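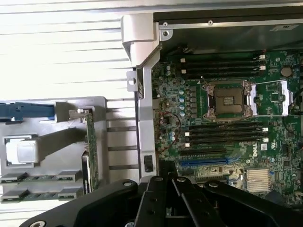

The first thing I learned at the Carrillo workshop is that you don't put your coffee down next to an open computer. I had mine about an inch from the bench when a hand came out and moved it to a shelf by the door, where it stayed for the next two hours (it was pretty cold by the time I got back to it).

The woman who moved it has been fixing office computers for most of her working life, and she asked me to leave her name out of this. "Put the shop in, not me," she said. "People already call me at dinner." So she's just the owner here, and the shop is Carrillo, two rooms behind the tire place in Ornolham, with a bell on the door that works if you push hard.

I wanted to talk about old desktops and why anyone would bother with them. She was way ahead of me. Last year the shop put 421 of them back to work, most of them machines that some office had stacked in a hallway. The big order this winter came from Rinda, the adult learning center across the river, which needed computers for its evening classes and had $3000 to spend on the lot.

"New, that gets you a handful," she said. "From me it gets you a room full, and spare parts in a box."

I asked where she starts. I was expecting something technical, and she said the lid. "Lid off, then I look. I don't touch anything for a minute. You'd be amazed how much you can tell by looking. Dust, a cap that's swollen up, a cable somebody pinched when they closed it last time."

After that it's memory out, processor out, and everything goes in labeled trays. She strips a board right down before she decides whether it's worth keeping, and she's a bit of a bore about it (her word!). The processor socket gets the most attention. On the Dell boards she sees a lot of, the pins are in the socket and the chip just has flat pads on the bottom, so once the lever is up and the chip is out there's a field of tiny gold contacts with nothing over it.

"That's when I get nervous, still. One sleeve. One dropped screw. You bend a couple of those and now you're sitting there with a needle and a magnifier, and your whole afternoon is gone." She keeps a drawer of plastic socket covers and hates it when customers throw them away.

Memory she's more relaxed about. She'll let a beginner do that part – push the latches out, lift the stick, don't wiggle it – and she told me to remember the notch, which only lines up one way. "If you're leaning on it with your whole body, stop. It's backwards."

I said the coin battery always seemed like a funny thing to find in there, like something from a watch. She laughed and told me she replaces every one of them, no testing, no discussion. A dead one means the computer forgets what day it is, and then a student can't log in, and then Rinda calls her. In January she changed so many that her thumbnail split.

We got onto money, which she doesn't mind talking about. A bigger shop called Andier once offered her $950 for everything on her back shelves, boards and cases and all. She said no. "I had $800 in memory alone sitting there. And they'd have scrapped the boards." She did sell them a monitor.

Does she ever get tired of it? She thought about that for longer than I expected. "The screws, yes. Every maker has its own idea about screws. The boards, no. I like a bare board. It's all laid out for you, everything where it should be, and you get to put it back together." Then the phone went and she had a long talk with someone about a printer, which she does not fix, and which she agreed to look at on her way home.

Carrillo is open for drop-offs every weekday morning. Wipe your files first if you can, and bring the power cord – she has run out of places to borrow one from. The next batch for Rinda goes across the river on Tue 18 February, and she could still use a few keyboards.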